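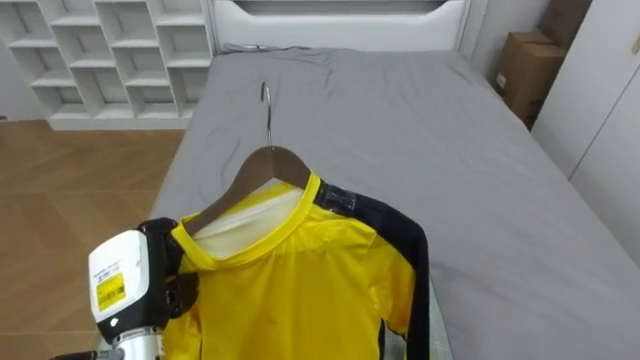 *A yellow sports shirt on one of the wooden hangers, laid out on the bed.*

# Lillunance wooden hangers: a long review from someone who has finally cleared out the closet

I never thought I'd have this much to say about hangers, so bear with me. I bought a box of the Lillunance ones in December, when the rail in our bedroom closet came down in the middle of the night with a noise like a car hitting the porch. My husband slept through it. I stood there in my robe looking at a heap of coats and bent wire and decided that was the end of the dry cleaner hangers (we'd been saving them up for years, I'm ashamed to say).

The new rail came from Nascombe, the hardware store out past the bridge, and the man there talked me into a thicker one than I'd planned on. I'm glad he did, because wood weighs a good deal more than wire and you feel it as soon as you pick up an armful. If your rail is one of those skinny ones that already sags a bit, please look at that first.

On to the hangers themselves. They're brown with a smooth finish that has a little shine to it, and the hook is a thin silvery curve. I like the look of them very much against the white of our closet. The color varied slightly from one to the next in my box, some a touch redder, and if that sort of thing bothers you it's worth knowing. I lined them up light to dark for an afternoon and then laundry day came along and that was the end of that!

What I cared about most was shoulders. My son plays in a weekend soccer league and his shirts are the slippery kind that used to slide off the wire ones and end up on the floor among the shoes. On these they mostly stay where you put them. The arms slope gently and go far enough out that the shirt hangs from its shoulders and doesn't get those little pointy bumps. His yellow one with the black sleeves had a pair of bumps so stubborn he called them the horns, and after a few weeks on the new hanger they've nearly gone. I steamed it once too, so I can't give the hanger all of the credit.

They aren't perfect with slippery things, mind you. A wide-necked blouse of mine has gone over the side twice, and I've moved it to a padded hanger where it seems happier. There are no notches on the shoulders either, so anything with thin straps will need something else. I had a few velvet-covered ones left over from Semple (a nice little brand, cheaper, good grip, but the fuzz came off on my navy dress) and I've kept those for the strappy things.

A word about getting shirts on. With a stretchy collar it's tempting to shove the hanger down through the neck, and I did that for most of my life. My mother-in-law winced every time. I now lay the shirt flat on the bed, bring the hanger up from the hem, and poke the hook out through the neck. It takes a moment longer and the ribbing keeps its shape. I also like having everything spread out on the bed, as I catch the loose threads and the grass stains I'd have missed otherwise. I do it on the plain gray sheet before the comforter goes back on, which is a habit I fell into because the comforter sheds.

The finish has held up nicely. I ran my fingers along every one of them when they came, having lost a good silk scarf to a splinter once, and found one rough spot under an arm. A minute with an emery board took care of it. I did write to the shop about it and got a very kind reply from Hiếu Khổng, who offered to send another, but by then I'd already filed it down and it didn't seem worth the postage. I appreciated the note all the same.

The hooks turn, though two of mine are stiff. They fit over our rail with room to spare, and over the top of the bathroom door as well, where I hang things to steam. The wood does take up space. I lost a fair bit of room on the rail compared with wire, and a bag of clothes went off to the church sale as a result, including a jacket I'd been pretending would fit again since my daughter was in kindergarten.

Would I buy them again? Yes, and I've got another box on the way for the hall closet, where the winter coats live. For heavy coats I'd like a wider shoulder than these have, so I may end up grumbling, but for shirts and light jackets I'm very pleased with them. I'd give the box 8 out of 10. I'd have gone higher if the two stiff hooks had turned as easily as the others, and I'll try a dab of candle wax on those when I get to it.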